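Verkitz 桌面双臂套件使用评测：花钱之前先看这几项

我们是做小型减速箱的，车间不大，装配线上最费人的一道工序是把直齿轮套到销子上。今年做设备预算时，我负责比较几套桌面机械臂，最后买了 Verkitz 的双臂套件。用到现在一个季度出头，写一下感受，主要给同样在做采购计划的人参考。参数表官网都有，不重复。

先说预算。报价单上的主机价格只是一部分。我们第一次报上去的数字里漏了夹爪指尖备件、线缆护套、桌面固定件和培训，被财务退回来重做。第二次我把费用分成主机、耗材、工装、人工四块，审批就顺了。工装这一块最容易低估：装配用的圆盘底座要自己设计，销子的尺寸要和齿轮内孔配，改一版就要重新加工一版。我们改了3版才定下来。如果外协加工，交期也要写进计划，别和主机到货排在同一周。

同时比较过的还有 Groranus 的单臂款。单臂便宜，占地小，软件界面也更清楚。没选它是考虑到后面有一道要两只手配合的工序，如果只做取放，单臂够用，没必要多花这笔钱。Gromdale 那边只做租赁，按月付，适合项目周期短的，我们算下来租8个月以上就不如买。

安装比预想的简单。Ruotsalainen 是供货商，派来的工程师 Raimo Laitinen 上午到，下午3点左右机器已经能动了。他建议桌面铺深色垫子，金属件在上面容易识别，掉下来也不容易滚。我们照做了，垫子要选大一点的，小垫子边角会翘。白色桌面直接放齿轮，识别率明显差一些，反光也麻烦。

使用上，抓取平放的齿轮没什么问题。难的是对孔。齿轮夹起来以后只要歪一点，往销子上放就会卡在口上。厂家的默认程序是直上直下，我们后来加了一段小幅度的找正动作，成功率才到可以交给夜班的程度。这段程序花了两个星期，全部是我们自己人的工时，预算里没有。建议大家单列一项调试工时，按5周留，宁可剩。

线缆是我不太满意的地方。线从臂上绕过来，护套是编织的，耐磨还行，但走线靠用户自己整理，大幅度转动时会扫到旁边的东西。标签倒是贴得清楚，换线的时候省事。夹爪部位的细线建议多备一根，坏了要等补货。

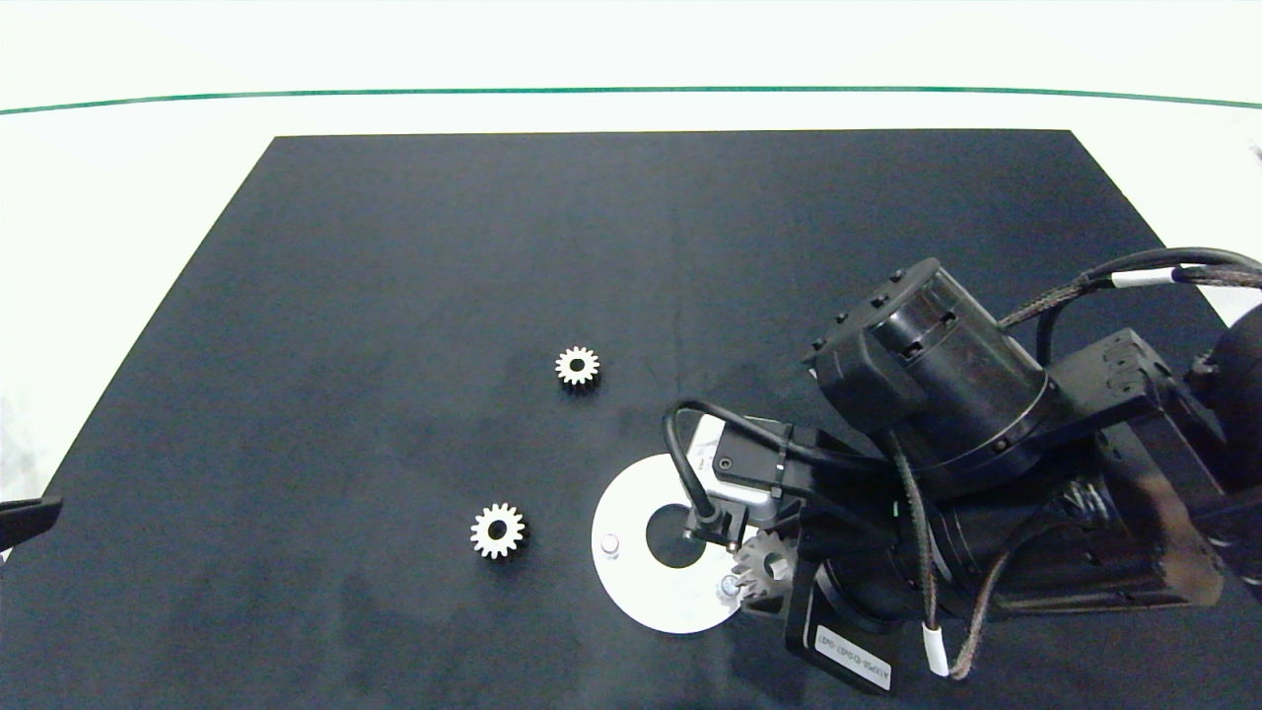 圆盘工位，夹爪夹着一枚齿轮，另外两枚平放在垫子上。

维护方面，目前只换过指尖垫。手册建议每100小时检查一次关节螺钉，我们是跟着月度保养一起做，没有发现松动。噪音不大，旁边的人可以正常讲话。软件更新要联网，我们车间的网络是隔离的，只能用U盘，步骤写得很简略，第一次做的时候打了两通电话。

售后响应算快，邮件当天有回复，电话要看运气。保修条款里，夹爪算易损件，不在保修范围，签合同之前要问清楚。我们当时没问，后来换指尖垫是自费的，钱不多，但走一次零星采购流程很麻烦。

优点：安装快，重复定位稳定，双臂协同的示教比较好上手，标签和备件编号清楚。
缺点：走线要自己想办法，默认程序对插装不友好，离线更新文档太少，夹爪不保修。

适合谁买：有固定的小件装配任务，有一个会写程序的人，能接受前面一段时间产出不高。产品经常换型的车间我不太建议，工装费用会一直往上加。我们明年的计划里暂时不加第二套，先把现在这套的圆盘工装换成快换结构，费用已经报到11月的预算会上，批下来以后再更新这篇。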